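Automation at the Saxena block works

The Saxena block works is a toy factory and returns center in Nindville, known for the gradual automation of its sorting and packing floor. The site molds large building bricks for young children and also takes back used bricks from schools, nurseries and toy libraries for cleaning and resale. Robot arms were brought in for part of this work under a program called Bruritero. The change has been followed by labor researchers in the region because the factory kept most of its floor staff while altering nearly every job they held.

Background

Before the program, sorting at Saxena was done entirely by hand. Returned bricks arrived in mixed sacks and were tipped onto long tables, where workers separated them by color and size, checked them for cracks and bite marks, and placed them in trays. A standard shift employed 20 sorters. Work was paid partly by the tray, and experienced sorters could earn noticeably more than new ones.

The tasks were light but repetitive. Sore wrists and stiff necks were the most common complaints recorded by the site nurse, and turnover was highest on the evening shift. A sister warehouse in Urnutthorpe had tried a fixed sorting machine some years earlier. The machine separated bricks by color with few errors but could not turn them over to look at the underside, and it was withdrawn after one season.

The Bruritero program

Bruritero began as a trial at a single table. Arms with two-finger grippers were set up to pick bricks one at a time, present each side for inspection and place the brick in the correct tray. The program used the plainest parts of the range first. Bricks with a two-by-two grid of studs were chosen because they made up the largest share of returns and because their flat sides give a gripper a reliable hold.

Most of the early work concerned grip. A brick lying at an angle may be taken by its corners or by its faces, and the choice affects whether it can be set down squarely. Finger pads with a textured surface were adopted after smooth pads proved unreliable on glossy plastic. Bricks are lifted clear of the table before they are turned, so that neighboring pieces are not disturbed.
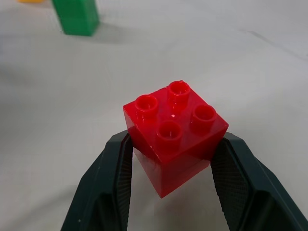 Division of labor

Under the present arrangement, the arms handle single bricks of standard size. People handle everything else, including figures, wheels, bricks that are stuck together and any piece the system has set aside as uncertain. At normal settings a table processes 500 bricks an hour. The upper limit of 800 is reserved for sorting new stock, where damage is rare and inspection can be shorter.

Each pair of tables is watched by one worker, known at the site as a table lead. The table lead clears jams, empties the uncertain tray and decides whether a doubtful brick is resold or ground down for reuse. These decisions are recorded and used to adjust the system at the end of the week. Table leads may stop a table at any time without asking a supervisor, a right that was written into the site agreement before the trial was extended.

Effects on staff

No sorter was dismissed as a direct result of the program, although posts left open by retirement were not always filled. Former sorters moved mainly into three kinds of work: table lead, repair and cleaning, and the packing of made-to-order sets. Training for table leads lasts 2 weeks and takes place during paid hours.

The end of tray pay was the most disputed change. Fast sorters argued that a flat hourly rate took away the value of skills built up over many years. The site answered with a higher grade for table leads and a temporary supplement for those who had earned above the average. The supplement has since been phased out, and some longtime workers continue to regard the settlement as a loss.

Reports of wrist pain fell after the first tables were automated. Other complaints took their place. Table leads described long stretches of watching as more tiring than sorting, and several said that they missed talking across the table. In response, the site shortened watching periods and began rotating staff between the tables and the packing room. A shift meeting held each Thursday allows workers to raise faults and propose changes to the way bricks are handled.

Extension to Urnutthorpe

The Urnutthorpe warehouse adopted the same system in September, with smaller tables and a single shift. Its staff were trained by table leads from Nindville. Returns at Urnutthorpe contain a larger share of mixed toys, and a greater part of the sorting there is still done by hand.

See also

Industrial robot
Job rotation
Piece work
Toy recycling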